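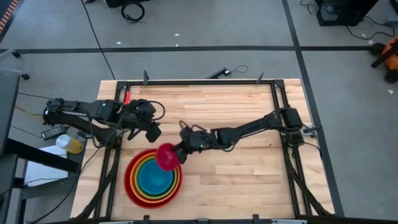

Clusstead Community Help > Kitchen & Table Group

Nesting bowls keep sticking together, and where does the odd colour go?

Posted by Jade Cloutier
I have a set of rainbow bowls, the sort that sit inside each other with red on the outside, then orange, yellow, green and a light turquoise one in the middle. There is a magenta one as well. I use them for snacks and for sorting buttons. Two problems. When I put them away after washing up they grip each other and I have to twist them to get them out. Also I can't work out where the magenta one is meant to go. If I drop it in at an angle it sits crooked on the rims of the others and the whole lot won't fit under my shelf. I've got 70 mm of height to play with. The bowls live on a wooden butcher-block top, if that makes any difference.

Leszek Wieczorek
Sticking is nearly always water. A thin film between two smooth bowls makes a seal and they hold on to each other. Turn them upside down on a tea towel for an hour, then stack. If two are already stuck, stand the outer one in warm water and put cold water in the inner one, wait a minute and lift straight up. Don't use a knife, it will mark the rim.

For the magenta one, compare it with the red across the top. If it is wider, it goes underneath everything. If it's smaller than the turquoise it goes in last. Lower it level, holding both sides of the rim. Holding it by one side is what tips it.

Damp bowls are bad for the butcher block too. Mine has a ring on it from a wet mixing bowl and I had to sand it and oil it twice.

Cyprian Grabowska
mine do this. i just keep them separate

Jadwiga Cieślak
Agree with Leszek about drying. A square of kitchen paper between each bowl also works and adds hardly any height. If the magenta turns out to be the same size as one of the others it may be from a different set, and then it won't nest properly whatever you do. I keep my spare one by the sink for teabags.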